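Crisp tube take-back scheme to reach all Flindus shops by end of May

Shoppers at Flindus will be able to hand back empty snack tubes at any of the chain's shops from the end of May, after a trial in the north of the region collected more than the company had planned for.

The trial began in February with a collection point beside the tills in a handful of branches. Flindus had set a target of 1532 tubes over the whole period and passed it with a week to spare. By the close it had taken in 3000, most of them from crisps and other savoury snacks, with a smaller share from cocoa, gravy powder and tea.

Tubes of this type have long been awkward for household recycling. Many are made from several materials joined together – a card body, a lining, a metal base and a plastic cap – and most sorting plants are set up to deal with one material at a time. In the area covered by the trial, the household collection does not accept them at all, and residents are told to put them in general waste. 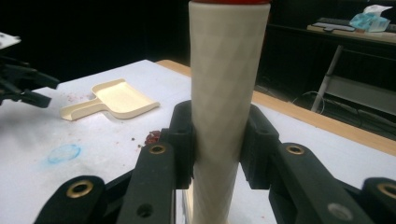
Reading time: 2 minutes

Under the scheme, customers are asked to empty the tube, shake out the crumbs and leave the cap on. There is no need to rinse it. Tubes are stored at the back of the shop and picked up on the same lorries that bring in deliveries, so no extra journeys are made.

They then go to Purent, a small processing firm which cuts off the ends and separates the card from the lining. The card is pulped and the metal is sold on. Caps are handled separately, and Purent says it can use most of them, although very dark plastics are still a problem for its equipment.

Lumturie Hodžić, who manages packaging at Flindus, said the company had expected people to lose interest after the first fortnight.

"The numbers dipped a bit in week three and then they went up again," she said. "A lot of it was schools. Children were bringing in bags of them on a Monday morning."

Customers in the trial shops received a small credit on their loyalty card for each tube. That will change when the scheme is extended. The credit will be given for every five tubes, and only if the card is scanned at the time. Flindus said 91 customers had complained about credits that did not show up, and that these had now been put right.

Dragica Vukčević, who runs a local waste advice service, welcomed the extension but said it should not be treated as the full answer.

"It is useful and I would tell people to do it," she said. "But the shop is still selling the same tube. I would like to see the makers agree on one material, or at least on a base that comes off by hand."

Flindus said it was in talks with two of its suppliers about an all-card design, and that a first version could be on sale next year under its own label. It would not name the suppliers.

Collection points will be open during normal shop hours. Tubes taller than the opening can be handed to staff at the customer service desk.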